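Dimance Laundry Episodes, Data Card

Summary

Teleoperated household recordings made with the Lundgren two-arm kit, sold by Tondison as an add-on to its evaluation package. The set holds 337 episodes of front-loader work: opening the door, loading, unloading, and moving items to a tray. Maintainer: Holger Midtbø.

Contents

Each episode has one head stream, two wrist streams, joint positions for both arms and hands, and a short text label. Streams share a clock and are stored at 40 Hz. Episodes are split by site, so no room appears in both train and test.

The unload task begins with the door open. Cloth may already hang over the rim of the drum, and the label file records this as drape_start. A white plastic tray is on the floor to the right of the machine.

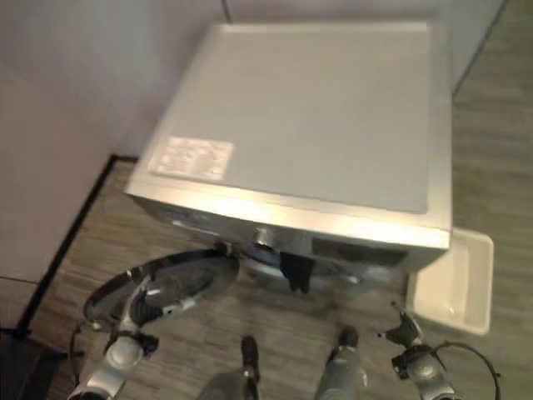
Hand and wrist views

The kit ships with five-digit hands: four fingers and a thumb, metal segments with dark rounded tips. The wrist camera is fixed close to the palm. The near side of the hand, including the thumb, takes up a large share of the view, and the fourth finger can be partly hidden behind it. Train with the hand mask supplied in masks/ or expect the policy to key on the hand.

Wrist streams also pick up the floor and people's shoes and trouser legs. Episodes with a person in any stream carry the flag person_visible.

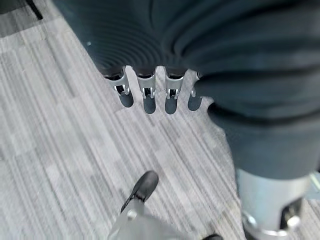

Faces are blurred before release. Lower legs and shoes are left as recorded.

Known issues

Dark cloth against the drum interior is under-segmented in 11 episodes. Finger joint readings drift in sessions longer than 100 minutes; recalibrate before replay. Stalham firmware from before January writes the left and right wrist streams in swapped order. Run fix_order on those files first.

License

Research use only. Redistribution requires written permission from Tondison.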